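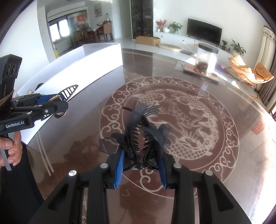
Randi Lindholm
Instructor, Home Automation Workshop (evening section)

Session notes, week 2 — grippers at the kitchen-table scale

Handout goes with the Trenberg build. If you missed last week get the parts list from the Julbridge folder first, none of this makes sense without it.

Where we are: frame done, jaws on, trigger return still sloppy on most of your builds. Tonight = pads, closing force, then a first sorting run. Bring your own small stuff to pick up. Not blocks. Blocks teach you nothing after ten minutes.

Pads first. Soft and textured beats hard and smooth for almost everything we care about. Glue only the back face. Let it cure overnight, yes really. Wipe the jaw with alcohol before glue or the pad walks off sideways the first time you squeeze something with a spring in it.

Check jaws parallel. Close on a strip of paper, pull. Should drag evenly from top to bottom. If it only grabs at the tip, loosen the pivots a quarter turn, close by hand, retighten while closed. Do both sides. Do not fix it with more force.

Closing force: start low. My bench one holds most light things at a servo setting of 133, yours will differ. Go up in small steps, write down where it stops slipping. Write down also where the object starts to bend — you want to sit between the two numbers, closer to the first. 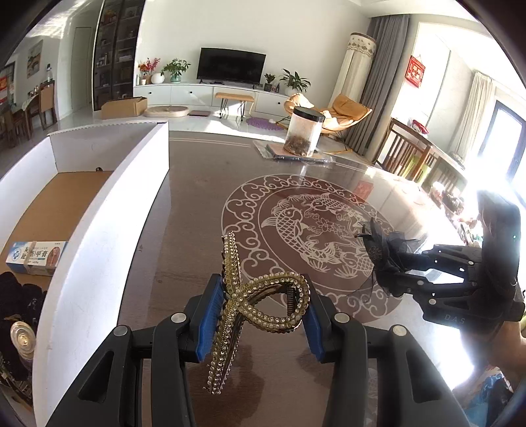
Then back off a little and try the same object from a second angle. People skip this. A grip that works straight down can fail completly when you come in from the side, same object, same force. Log both as separate rows in the sheet.

Sheet columns: object, approach, force, held y/n, notes. Keep notes short. "Slipped" is fine. "Slipped left, rotated" is better. The Krasniqi logger will take the file as is if you save it comma separated, no blank lines at the end (it chokes, known bug).

My own log is at 1388 rows now and the useful part is mostly the failures. Last clean-up I threw out 282 rows where I'd forgotten to write the approach. Could not be rescued. So fill it in as you go.
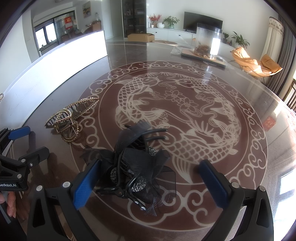
Picking objects for the sorting run. You want things that punish a lazy grip: odd outline, no flat sides, parts that give when pressed. Hair claw clips are great for this and cheap — one with mesh ribbon loops and one with rhinestones along the arches are two quite different problems even though the hinge idea is the same. Ribbon gives, stones don't. Decide before you start where on the clip you want to grab and stick to it for at least five tries. Then move. A shiny table is also a fair test if you're adding vision later, reflections confuse simple thresholding a lot, so try your detector there before you trust it.

Soft things next. Fabric has no edge worth the name, so aim for the gathered or thickest part and close slower than feels right. If the jaw bottoms out before it holds, your pads are too thin or the opening is set wrong, check teh opening first.

Trigger return: if it hangs half open, look at the cable run before you blame the spring. Tight bend near the handle is the usual one. The Grasine spring kit has two stiffnesses, try the softer.

Safety bit, short. Power off before you put fingers between the jaws. Glasses on when compressing anything with a spring. Hair back.
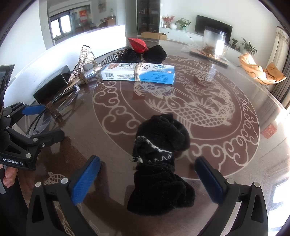

Could we log a grip as held if it drops after a few seconds? Trenberg's sheet only has y/n and I keep ending up in the middle — Marit

Answering for everyone: count five seconds with the arm still, then lift, then count five more. Drops anywhere in there = n. Put the moment it dropped in notes. I'll add a proper column before next session.

For next time: 20 rows minimum, at least four different objects, both approaches. Pads cured. Bring the sheet on a stick, the shared drive is still down. We start on the wrist joint so have your M3 screws sorted, long ones seperate from short.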